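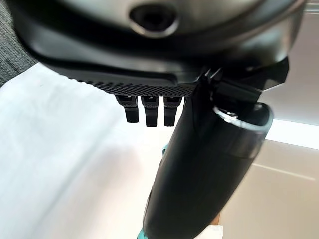
Visis Household Goods Reuse Program
Progress report to the Saavedra Fund, January 2022

The grant pays for sorting and checking donated small appliances at the Prarkstead site before they go out to families. We have now handled 700 items since July. That figure looks good on paper, and I would ask the Fund not to read too much into it. An item is counted when it reaches the table, whatever happens to it afterward.

Hair dryers, irons and other handheld things are still the slowest part of the work. Cords come in knotted, filters are clogged, and many have no label we can read. Of the last 35 handheld items, 31 passed the basic check. I doubt that rate will hold – the batch came from one hotel and was in better shape than what we normally get.

The white work surface was meant to make small cracks and missing screws easier to spot. It may help with dark plastic. I have seen no numbers that prove it, and it shows every scuff.

Arkow promised new storage bins by the fall. We have five. The rest are "on the way," as they were in the last report, and sorted items are going back into the same cardboard boxes they arrived in.

Spending is within budget, mostly due to the unbought bins. We ask to carry that money forward to the next period. I would not support adding a second site until we can say how many appliances are still in use a few months after they leave us.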